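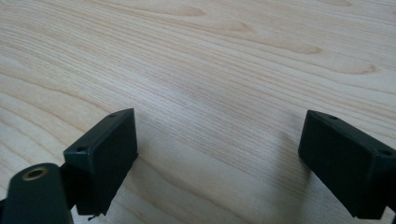

About Us

Florance plans equipment purchases for small and mid-size sites that are adding robots or other automated handling. We do not sell equipment and we take no commission from manufacturers. Clients pay a fixed fee, quoted before work begins.

The company was started by Skye McIver, who had spent 16 years in plant purchasing and wanted to work on the part of a project that comes before the order is signed. Our office and test room are in Mudumwood. Most of our clients are packers, light assembly shops and college labs buying their first or second cell.

What We Do

A standard engagement has 3 stages.

Stage one is the task review. We record each part to be handled, its size and weight, the surface it is picked from, the cycle time required and the operator's current method. Hand-held grippers are used at this stage to check reach and finger opening on a work surface before any arm is specified. Two-finger tools cover much of the work we see. Where they do not, the report says so and lists the alternatives.

Stage two is the budget. The purchase price of an arm is one line in it. The others include end tooling, spare fingers, mounting, guarding, electrical work, freight, software licenses, operator training and downtime during installation. Each line carries a source and a date. Quotes older than 60 days are requested again.

Stage three is the purchase plan: what to order, in what sequence, which items can be leased, and which should wait for the next budget year. Clients with a fiscal year starting in September usually ask for a draft by early spring.

Planning Tools

Our cost worksheets are kept in Doltura, an in-house database of lead times, service rates and replacement intervals. It is updated from completed client projects, with names removed. Clients receive their own worksheets in an editable format and may keep using them after the engagement ends.

For grippers, the worksheet treats fingers, screws, bushings and mounts as separate wear items. Many supplier quotes list them as one assembly. Splitting them gives a more useful figure for annual spares and shows which parts can be made locally.

MacBrayne Lending Pool

The MacBrayne pool holds demonstration tools and fixtures that clients can borrow during the task review. The loan period is set in the engagement letter. Return freight is paid by the client. Items are inspected on return, and damage beyond normal wear is billed at replacement cost.

Limits of Our Work

We do not install equipment, write robot programs or certify guarding. Safety assessments must be done by a qualified party on site, and the budget includes a line for them. We do not review projects already under contract, except to prepare a spares list.

Contact

Send a one-page outline of the task, the number of shifts and the budget year. Drawings are helpful but can follow later. Requests are read by Skye McIver, and a fixed-fee quote is sent in reply.

Page last revised January 22, 2025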